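The Cup Cupboard

It started with a cup falling on my head. A plastic one, thankfully, the sort that weighs next to nothing, but I was reaching for the porridge oats at ten to seven in the morning and I wasn't in the mood for it. It bounced off me, went round the kitchen floor twice and ended up under the cooker, where I left it until the weekend.

I live in Ivgate, in a house with one decent kitchen cupboard and three bad ones, and the decent one had been taken over by plastic cups. You'll know how this goes if you've ever had children, or been to a barbecue, or owned a caravan. They come in packs and they come home in bags. They stack beautifully if they're the same make and not at all if they aren't, so you end up with a leaning tower of five sorts, and the moment you want one from the middle the whole lot comes out together.

So I emptied it. All of it, out onto the worktop, then onto the table when the worktop filled up, and then (I'm not proud) onto the ironing board. I had cups with cracked rims, cups with faded cartoon rabbits on, and a big jug that I'd been calling a cup for years. There was a set from De Bruijn, the camping shop that used to be on Drirness high street, bought for a wet week in April when we drank tomato soup out of them in the car with the windows steamed up. Those were staying, whatever state they were in!

My rule was simple enough. If it smelled of old squash after a wash, it went. If it wouldn't sit inside another cup, it went as well, unless somebody could tell me who drank out of it. I thought I'd be quick. I was at it until the afternoon film came on, and then I was at it through most of the film.
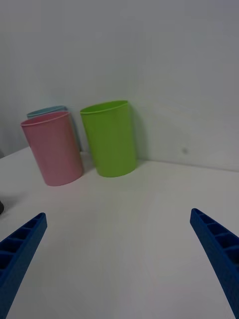
The trouble with plain coloured cups is that they're so cheerful. A chipped mug looks like a chipped mug, and you can be firm with it. A plastic cup in a good bright green looks exactly as it did the day you bought it, and you stand there thinking of picnics. Colour has its uses too. In our house everyone had one, and woe betide the visiting cousin who picked the wrong cup at teatime. I've heard grown adults in my family argue over who was blue in the summer we had the paddling pool.

I kept more than I meant to. But I did sort out the stacking, and that's made all the difference to the cupboard. Straight-sided ones are the devil, as they either won't go in or won't come out. Get the ones that taper a bit towards the bottom, with a rolled lip on them. The lip gives you something to grip, and it's much kinder to drink from than a thin sharp edge. Don't put them away wet, either. Two damp cups pushed together will hold on like limpets, and I've had to run the outer one under the hot tap before now to get them apart.

They live on their sides at the moment, in a shallow Kusby tray I'd bought for the bathroom and never liked in there. It slides out like a drawer, so I can get at the back row without a stool - a small thing, but I'm on the short side and it pleases me every single morning. The camping set has gone in a cloth bag on the hook by the back door, ready for the car. The rabbits went to the shed, where they're doing very nicely with sweet pea seeds in them, once I'd poked a hole in the bottom with a hot skewer (open the window if you try it, it stinks).

The jug has moved in with the other jugs. I still haven't done the lids. There's a carrier bag of them behind the flour, none of which seems to fit anything I own, and every time I reach for the flour it rustles at me. I'll get to it when the weather's too bad to do anything else.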